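Home | About the review | Reports | Papers | Contact

Clasley University Governance Review
Progress report to the Akande Trust
Last updated: Dec 9, 2021

The Trust asked for a plain account of where its money has gone since May. Most of it has gone on asking the governors of Clasley University how they make decisions, and then on asking them again when the answers didn't match.

To recap for readers new to the grant: the university has been trying to rewrite its statutes ever since the merger with Stemdale College, which left it with two governing bodies, two sets of standing orders and one car park. Our job is to help it end up with a single council that can appoint and oversee a vice-chancellor without calling in the lawyers. We are not there yet, but we can now see the building from the bus stop.

What we have done

Interviews are finished. We spoke to every serving governor on both sides bar one, who replied that he would be happy to talk once the review was over. Edivaldo Barros led on these and has written them up with more patience than I could have managed. The staff and student survey closed with 400 replies, which the registrar's office described as disappointing and the students' union described as a triumph. The free-text box asking what the governors are for produced some very short answers, and we have left the ruder ones out of the annex.

The document search took longer than planned. The old Stemdale minutes were kept in three different formats, one of which can only be opened on a computer in the estates office. We did get in, on the second visit, and found that the college had twice voted to abolish its own nominations panel. The panel carried on meeting both times.

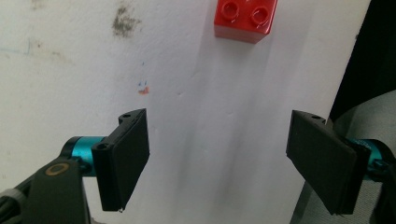
Draft statutes went to both bodies in the autumn. Of the 9 main proposals, 8 were accepted with small changes. The one left over is the size of the new council, and it is the one everybody cares about. Clasley would like fewer members, provided the ones who go are from Stemdale. Stemdale takes the same view with the names swapped. Gaspard Tanguy has drawn up a third option, based on fixed terms and an open call for lay members, and each side has privately told him it suspects the other of having written it.

What has slipped

The joint away day did not happen. It was put off when neither chair would agree to be the guest of the other, and we have stopped looking for a neutral hotel. The training sessions for new members are also on hold until there are some new members.

Money

We have spent some 90 per cent of the first instalment. Travel is under budget and legal advice is over it, for reasons the section above may suggest. Hosance, who host the survey data, have agreed to hold their price for the second year. We are not asking for more at this stage - the underspend on the away day will cover the extra drafting.

Next steps

Both bodies meet again in the new year, on the same evening, in different buildings. We will have someone in each. If the third option is passed, the statutes can go for final approval before the summer. If it isn't, we will come back to the Trust with a revised timetable and, I suspect, a slightly larger line for legal advice.

The annexes (interview summary, survey tables, draft statutes with tracked changes) have been sent to the grants office separately.

Contact the review team | Copyright Clasley University Governance Review | Back to top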